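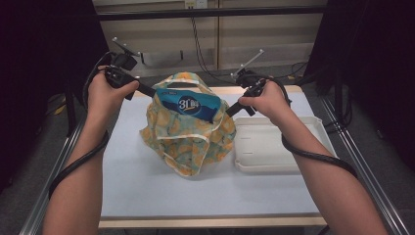
A gripper in each hand, reaching in over the table.

Inside the Drotisell open day: hinges, hot chips and the new Hivel

2024-07-28

I've been using Drotisell phones since the first Hivel, so when the company opened up its test building in Nesetti for a day I signed up within minutes of the page going live. It was a three-hour drive and I would do it again next weekend. If you care at all about what goes on inside a phone before it gets a box and a price, a place like this is heaven.

The first surprise was how small it is. From the road it looks like a dentist's office with a big parking lot. Inside there's a lobby with every phone they've ever sold behind glass (hello, my old green one with the terrible speaker), then one long hallway with the labs off to both sides. Groups went in every half hour. Ours was a good mix, a few people who clearly build their own PCs, a couple of families, and one kid who knew more about modem bands than our guide did and was very polite about it.

We started with heat, and I was glad, as heat is what most of us have been worrying about. The current Hivel got warm. Mine got warm enough in February that I noticed it through a glove, and all I was doing was using maps. The heat room has a rack of 32 phones, all running the same game on a loop in a closed cabinet, with a big screen on the wall plotting the back temperature of every one. You can see the exact moment the chip gives up and slows down, as the lines all bend together. It's strangely gripping. We stood and watched lines on a chart like it was a ball game!

The new model has a larger vapor chamber and a different paste between it and the chip. They had both generations side by side with the backs off, and the old chamber looks tiny next to the new one. Our guide was careful here and I liked that. No promises on frame rates, no "up to" numbers, just the two curves on the screen, and the new curve stays level a good while longer before it dips. I asked what happens with a case on. Answer: it dips sooner, and they test with three different cases, including a thick rubbery one they all hate.

After that came the radio room, with the blue foam spikes on every wall. Photos weren't allowed and phones went in a tray by the door, so I'll just say that the silence in there is unreal. You hear your own jacket. The phone under test sits on a slowly turning stand with a fake hand clamped around it, and yes, somebody in our group asked about holding it wrong.

Then the hinges, and this is where I could have stayed all day. Drotisell doesn't make its own. They come from Chrysikopoulos, a supplier with its own corner of the building and a much better coffee machine. The folding Hivel has been rumored for so long that I'd stopped believing in it, but there were samples of it on the bench, opening and closing, and we each got to try one. It has a lovely, heavy swing. It stays where you leave it at nearly any angle, and it shuts with a soft thud that made the whole group go "ooh" at once.
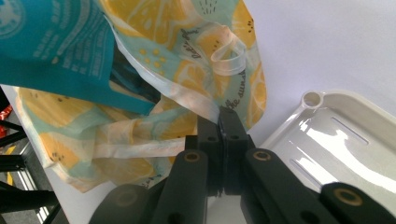

What I finally understood on this tour is why a folding screen can't simply be folded flat. The hinge gives the display a little room to curl into a teardrop when the phone closes, so the inner layers never take a hard crease. Think of the lemon-print bag, with a thin fold of fabric pinched tight between two flat black fingers. Cloth doesn't mind that one bit, but a screen would be ruined the first time. So all the cleverness goes into the space around the bend, and into keeping that space clear of grit while still letting the halves close with no visible gap. Chrysikopoulos had a big plastic cutaway of the mechanism that you could work by hand, and I hogged it. Sorry to the family behind me.

The folding rigs run day and night, and each one gets through nearly 3,000 folds between checks. At a check, the sample goes under a lamp so they can look for a line in the glass and feel whether the swing has gone loose. There's a shelf of failures too! A few had a dark stripe down the middle, one had a bubble the size of a pea, and one had just come apart. I love that they put those out. I've been to launch events where you couldn't get near a scratched phone, let alone a dead one.

Battery life got less time than I wanted. The battery lab is behind a window, fair enough, and our group was running late, so we got a quick talk and a look at the charging wall. Charging on the new Hivel goes a little slower on purpose in the last stretch. There's a setting to turn that off. I'd leave it on.

A few notes if you want to go to the next one:

Booking is online and free, and places are limited to 23 per group.
Kids have to be 9 or older for the lab hallway.
Wear flat shoes with closed toes, they do turn people away.
Parking fills up early, but the lot behind the hardware store is fine.
The snack bar takes cards only and was out of sandwiches by noon.

I came home with a sticker sheet, a sample strip of the old hinge steel and a long list of questions about the camera, which wasn't part of the tour at all. The folding Hivel still has no price and no date. I asked three separate people and got three very nice smiles.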